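Open afternoon at Royer: we got to try the grippers

I finally made it over to Royer for their open afternoon in September, and I'm so glad I went! They build and train robots for ordinary household chores, and for one afternoon they let the rest of us wander in and have a go.

Rosalía Moya met us at the door and gave the short tour (very short, we were already running late). About 200 people had signed up, she told me, and it sure felt like it by the coffee table. I got put in a group with Odette Guillot, who teaches shop at the middle school and asked much better questions than I did.

The part everybody wanted was the hand-held grippers. You take one in each hand and do a job with them, like folding a towel or putting cups away, and the recordings go toward teaching the robot the same job. Timothée Pruvost showed us how to hold them and then let us loose. I had 3 tries at picking up a sock and got it on the last one, mostly by luck. Odette got it first time, of course.

Their project is called Plondo, and they want 70 different chores in it by next spring. They have 26 so far. I asked Timothée which was the worst and he said fitted sheets, no hesitation at all.

The marker patterns on the cubes are how the software keeps track of where each gripper is. I'd taken them for decoration, so there you go.
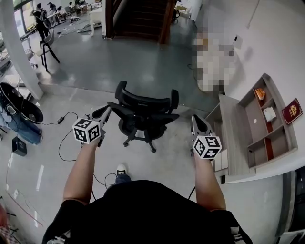 If you want to go

Royer is planning another one in the new year, from 2 p.m. until they run out of cookies. It's free, but you do need to put your name down with Rosalía at the front desk. Wear sneakers, you're on your feet the whole time!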